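Cercos en la mesa: lo que funciona y lo que no

La mayonesa quita los cercos blancos de la madera. Lo decía mi suegra y lo dice medio internet, y fastidia reconocer que llevan razón. Se extiende una capa fina, se deja toda la noche y por la mañana se retira con un trapo de algodón. La mesa olerá a ensaladilla hasta mediodía.

Si el cerco es negro, olvídese de la nevera: el agua ya pasó el barniz y toca lijar. Grano 280, siempre a favor de la veta, sin apretar. El de 400 se reserva para el final, entre mano y mano de cera.

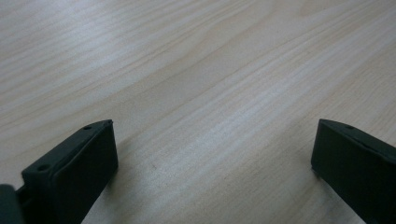 Con la cera, poca. Una nuez basta para una mesa de cuatro — quien echa media lata acaba comiendo con los codos pegados. Déjela secar una hora y frote hasta que se canse, luego otro poco.

Y compre posavasos, que son más baratos que la mayonesa.

Artículos recientes
Cómo afilar tijeras sin perder un dedo
Cajones que chirrían: jabón o paciencia
Vinagre: 92 usos, de los que sirven seis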